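Home > Hotels and Inns > Property Management > Tavine On-Site

Tavine On-Site Property Management System

Reservations, room status, folios, bar and restaurant posting, and night audit for independent hotels, inns and serviced apartments. Runs on a server at the property.

Product code: TV-122
Supplied by: McPhee Hotel Systems
Availability: To order

Overview | Modules | Sizing | Interfaces | Installation | Change of ownership | Support | Documents

Overview

Tavine On-Site is a property management system for hotels with up to 122 rooms. The database, the application and the reporting service are installed on one server in the back office. Front desk, bar, restaurant and housekeeping workstations connect to it over the local network. An internet connection is needed for channel updates, card authorization and remote support. Check-in, check-out, room moves, posting to folio and night audit continue without it.

The product is sold as a license with an annual maintenance agreement. There is no commission on bookings and no charge per reservation. The license is tied to the property and passes with it on a sale, subject to the transfer form described below.

Properties above the room limit, and groups that want a shared guest history across several sites, should look at Tavine Group.

Modules

Front desk. Arrivals, departures, in-house list, room rack, walk-ins, group blocks and waitlist. The room rack can be sorted by floor, wing, room type or housekeeping section. Rates are held as rate plans with start and end dates, minimum stay and day-of-week rules. A rate override requires a reason code, and the code is printed on the manager's daily report.

Folios and billing. Each reservation carries a guest folio and as many additional folios as required. Routing rules send charges to a folio by department, so a company account can pay for room and breakfast while the guest pays for the bar. Advance deposits are held in a separate ledger and move to the guest folio at check-in. Tax is calculated by line and can be shown inclusive or exclusive.

Food and beverage. Table plan, open checks, split checks, course firing and transfer to room. Breakfast entitlement is read from the rate plan and appears on the restaurant screen by room number. The bar module supports tabs against a room, a card or a name. Happy hour pricing is set by schedule.

Housekeeping. Room status, section assignment, linen change cycle, inspection and maintenance requests. Attendants can update status from the room telephone, where the telephone system supports it, or from a handheld device on the local network. Discrepancies between front desk status and housekeeping status are listed on a separate screen until cleared.

Functions and events. Diary by room and by hour, provisional and confirmed bookings, menus, setup notes and a deposit schedule. Function sheets are printed by department. Event charges post to a master folio.

Night audit. Posts room and tax, closes the business date, prints the selected reports and writes the backup. Audit can be started manually or on a timer. It will not close the date while there are unresolved departures, open checks or unbalanced payments, and it lists these by workstation.

Reporting. Occupancy, average rate, revenue by department, revenue by source, ledger balances, aged receivables, pace and pickup. All reports export to spreadsheet format. The trading history report produces revenue by month and department for any range of complete business dates, in a layout that accountants and business brokers can read without access to the system.

Sizing

The server specification depends on the number of workstations, the number of food and beverage outlets and the length of history to be kept online. Room count has little effect. A small inn with a busy restaurant will generate more transactions than a larger hotel that serves breakfast only.

Small: one outlet, front desk and office workstations, 300 GB usable storage.
Standard: several outlets, functions and events module, 500 GB usable storage.

Both sizes require mirrored drives. Storage is quoted as usable capacity after mirroring. Scanned registration cards are the largest item in most installations and should be allowed for if they are kept on the system. Guest history, folios and ledgers take up much less space. 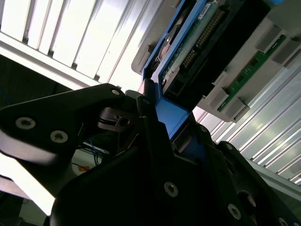

Drive carrier and server drive enclosure

McPhee can supply the server or install on equipment provided by the customer. Customer equipment must be dedicated to Tavine. File sharing, music playback, camera recording and door lock encoding must be run from another machine. Where a customer already owns a suitable server, a technician will check it against the current requirements sheet before the order is accepted.

The server should be placed in a ventilated room that can be locked. A cupboard behind the bar is not acceptable, and neither is a shelf in the cellar or any space that shares a wall with a glasswasher, ice machine or boiler. Electrical supply must be on its own circuit with battery backup sized to allow an orderly shutdown. The battery unit must signal the server; a battery unit without a signal cable does not meet this requirement.

Interfaces

The following interfaces are included in the base license:

Telephone call charging and room status
Key card encoding
Receipt, kitchen and bar printers
Accounts export (journal file)

The following are licensed separately:

Channel manager, two-way
Card terminal, integrated
Duren minibar and vending posting
Prindilov energy control (room occupied / room vacant signal)
In-room entertainment, billing and guest name display

Duren posting requires the Duren controller to be on the same network as the Tavine server. Items are matched by item number. Unmatched items post to a suspense department and are shown at night audit. The Prindilov signal is sent at check-in, check-out and room move. It is not sent for status changes made by housekeeping, so a vacant room under maintenance will stay at its vacant setting unless it is blocked out at the front desk with the engineering code.

Interfaces to equipment not listed can be quoted. The customer must supply the protocol document from the equipment manufacturer.

Workstations

Each workstation requires a wired network connection. Wireless is supported for handheld order pads and housekeeping devices only. Touch screens are recommended for the bar and restaurant and are not required elsewhere. A workstation can be assigned to more than one department, with the department selected at sign-on.

Existing desktop computers can often be kept. Older units should be opened, cleaned and checked before they are put back into service, particularly those that have been used near a kitchen pass or in a bar. Grease and lint on fans and vents are a common cause of shutdowns during service.
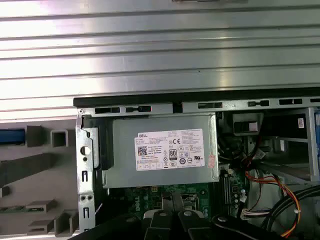

A workstation that fails can be replaced by any other on the network. No reservations or folio data are held locally. The replacement is registered under the old station name in the setup screen, after which its printers and cash drawer assignments are restored from the server. Open checks are not affected. Properties with only one front desk workstation should keep a second computer in the office registered as a spare.

Installation

Installation follows a site survey. The survey covers cabling, power, printer positions, telephone system, key encoder and the condition of any equipment to be reused. A written report is issued, and the quotation is based on it. Cabling is not included in the standard quotation.

On-site installation and training take 5 days for a standard property. The sequence is:

Server and network
Workstations, printers and interfaces
Data load and front desk training
Food and beverage training
Live operation with a trainer present through the first night audit

Future reservations, guest profiles and company accounts can be loaded from a spreadsheet in the McPhee template. Opening balances for receivables and advance deposits are entered by hand and signed off by the customer. In-house guests are entered on the day of changeover. Historical folios from a previous system are not converted.

Changeover should be planned for a night of low occupancy. It should not be combined with a change of business name, tax registration or card processor, each of which needs its own test.

Change of ownership

When a hotel is sold as a going concern, the license can be transferred to the buyer. The seller and the buyer both sign the transfer form. Maintenance must be paid to the date of completion. The following should be agreed between the parties beforehand:

Advance deposits held at completion, and who is liable for them
Outstanding gift certificates
Receivables to be collected by the seller
Function bookings with signed contracts
Whether guest profiles are included in the sale

Tavine can close one set of ledgers and open another on the same business date. Future reservations are kept. Deposits move to the new ledger as a single dated entry with a supporting list. User accounts belonging to the outgoing owner are disabled by the technician at the time of transfer, and all remaining users are required to set a new password. An archive copy of the closed ledgers is given to the seller on removable media in read-only form.

Transfers should be booked well ahead of completion. An attended transfer can be arranged, with a technician on site overnight, at the published day rate.

Support

The maintenance agreement includes telephone support, software updates, replacement license files and an annual review of backups. Calls that prevent check-in, check-out or night audit are taken at any hour. Other calls are taken during office hours. Hardware is covered only where it was supplied by McPhee and is listed on the schedule.

Backups are written at night audit to a second device on the property and, if selected, to an encrypted off-site copy. The customer is responsible for confirming that the backup line on the audit report reads COMPLETE. A restore test is carried out at the annual review and the result is recorded on the service sheet.

The next scheduled release is in November. It adds deposit schedules to group blocks and changes the layout of the aged receivables report. Sites that import that report into other software should request the new column list before updating.

Documents

Requirements sheet, server and workstation
Site survey request
Data load template and notes
Interface list with version numbers
License transfer form
Maintenance schedule and terms

Technical contact for surveys and transfers: Tipene Kingi, McPhee Hotel Systems

Page revised September 14, 2024. Specifications are subject to change. The requirements sheet issued with the quotation takes precedence over this page.

Related products: Tavine Group | Tavine Handheld Ordering | Tavine Functions Diary (standalone)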